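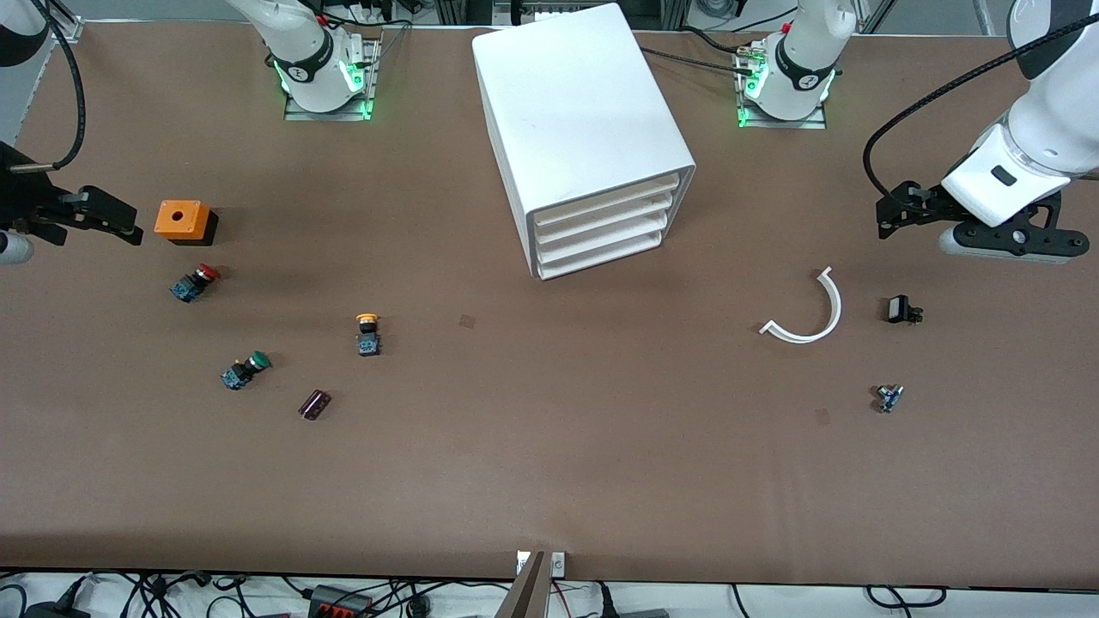 The scoreboard at Kulemwood stopped taking the total from the Buno scoring tablet during the second day of the under-19 match. The batting side was 242 for six on the tablet and the board stayed at 236 for five. Overs and the last-wicket line kept updating. The crew finished the day on the manual keypad. I took the Butine controller out after stumps to look at it indoors. Small electrical parts and plastic pieces are spread all over the long brown table, so please leave them where they are until this ticket is closed — I don't want a connector going back on the wrong lead.

Ticket 699
Opened by: Morven Haldane
Assigned to: Kenna Aitken
Product: Butine controller, outdoor board
Status: Closed

Entry 1, Morven Haldane
Symptoms as seen from the scorers' box:
- Total and wickets frozen. Batter scores frozen on the left side only.
- Overs, target and last wicket all fine.
- Tablet shows "Board connected" the whole time.
- Restarting the tablet made no difference. Restarting the board brought the total back for two overs, then it froze again.
- Keypad works for every digit, including the frozen ones.

There was a rain break of 20 minutes before it first happened. I don't know if that matters.

Entry 2, Kenna Aitken
If the keypad can drive all the digits, the digit modules and the power to them are good. That leaves the controller's data input, the cable from the box, or something in what the tablet is sending. Please send the following:
- Firmware version (hold MENU while powering on).
- Whether the match was set up in Buno as a new fixture or copied from an old one.
- The board log for the afternoon session. It saves as a text file.

Entry 3, Morven Haldane
Log attached. The fixture was copied from last August's two-day match, with the team names changed. Finlay Gillies set it up and says he has done it that way all season without trouble. Firmware is whatever was on it when Tosh serviced the board. I held MENU and got the version screen but it went by too fast to read. Will try again.

Entry 4, Kenna Aitken
The log has 371 rejected messages between tea and the close. All of them are total, wickets or left-side batter. They are rejected as "duplicate source," meaning the controller thinks two devices are sending the same fields and it is holding the last value it trusts. Is there a second tablet or phone in the scorers' box logged in to this match?

Entry 5, Morven Haldane
There was a second tablet, yes. Eirini Balaskas was scoring for the visitors and had her own copy of Buno open, but she was logged in to her club's account. I didn't think it could reach our board.

Entry 6, Kenna Aitken
It can if the fixture was copied. The old fixture carries its board pairing with it, and anyone who accepts the shared match gets the pairing too. Both tablets then send. It won't show up until the two scorers disagree on something, even for one ball.

Please do these in order:
1. On the visitors' tablet, open the match, go to Devices and remove the board.
2. On your own tablet, do the same.
3. Power the controller off for one minute.
4. Pair your tablet only.
5. Set "Message hold" on the controller to 600 milliseconds. It is under Input, second page.

Entry 7, Morven Haldane
Controller back in the board Thursday, April 16, 2026. Steps 1 to 4 done. Step 5, the Input menu only has one page on ours.

Entry 8, Kenna Aitken
Then it is on the older firmware. I've asked Morag Tosh to put the update on at the next service visit. You can run without the hold setting as long as one tablet is paired.

Entry 9, Morven Haldane
Ran a dummy match of 15 overs with both tablets open and wrong scores entered on the second one on purpose. Board followed ours all the way through. Finlay will make new fixtures from scratch from now on. The update is still to come — Morag has it on her list. OK to close.

Home Tickets Scoreboards Scoring App Firmware Contact Log out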